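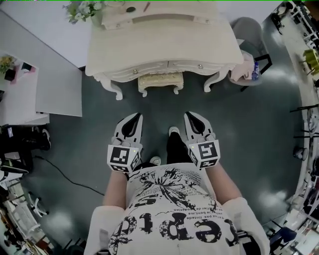
Does the Vurna handheld gripper kit come with a spare pair of jaws?
One spare pair is included with each kit ordered through Vemulach.

Tatsuya Nomura

On Friday, Maricica Nedelcu wrote:
> Members of the list are asked to confirm
> what the Vurna trial offer covers. Our
> office has been quoted for 12 kits over
> 45 days, and the quotation does not
> mention spare parts. Return shipping is
> also left open.

Return shipping is charged to the customer.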